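Drarkik shop cell – questions people keep asking
Kept by Simone Peixoto. Last edited Dec 8, 2022

What is this page for?
Setting up the basket cell and keeping it going. Fruit trays, shelving, the arm. Not the chiller cell, Palacios has its own page.

Where does the basket go?
Beside the fruit tray, open side up, before you home the arm. Empty. Handle standing up, don't fold it flat or the arm has nothing to take hold of. 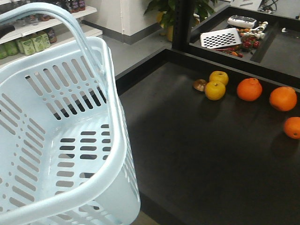 CAMERAS AND CALIBRATION

Do I need the checkerboard every time?
No. After anyone knocks a post or moves a camera, yes. Otherwise leave it on the back tray where it lives. 11 views is enough, 50 is a waste of an afternoon.

It says error 165?
Camera dropped off. Reseat the cable at both ends, restart the node. If it comes back, swap the cable – spares are in the Haria box.

How do I lay out the fruit?
Spread it. Oranges and apples can touch but not pile up. Keep pears on the upper tray, they roll into the corner otherwise. Check nothing is hiding behind the basket, the side camera only gets it in stripes through the slots and the detector hates that. 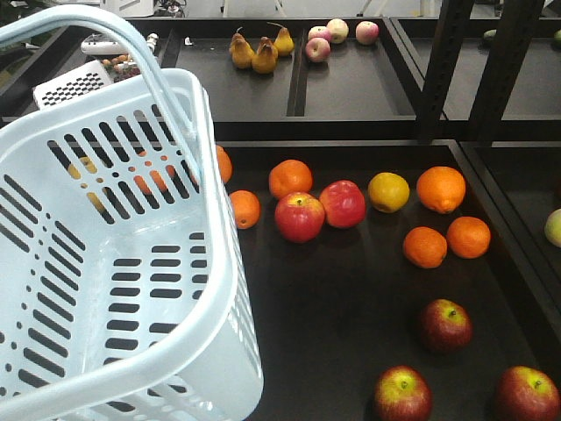

Dayana Ibarra: can we please add that the trays want a wipe before calibrating as well? Shiny patches threw my August run out completely.

Yes, added. Dry cloth, no spray.

FINGERS AND GRIP

How do I check finger clearance on the rim?
Jog down slowly with one finger inside the basket and one outside. Stop, look at the wrist view, then close at low speed. Rim should sit between the two, touching niether.
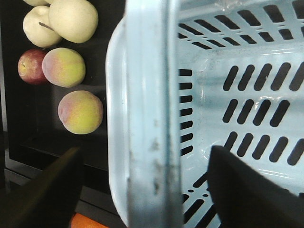 Wrist view, a finger either side of the rim.

The basket slips when lifted. Why?
Usualy grime. Handle and rim both pick up scuffs and black smudges, and the pads lose their bite. Wipe the handle, wipe the pads, try again. Still slipping, change the pads (Nollidetti part 1616, bottom drawer).

Where on the handle should it grip?
On the bar, square to it. Watch the shelf side on the way in – dividers and price strips are close and they do snap. 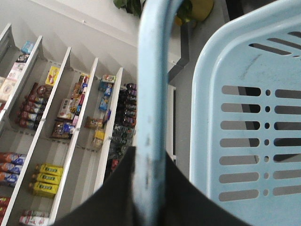
SHUTTING DOWN

Can I leave it holding the basket overnight?
No. Basket down, open the gripper, park, then power off. In that order.

Who do I tell if something is bent?
Simone or Dayana. Write it in the log too, with the time. Don't bend it back yourself.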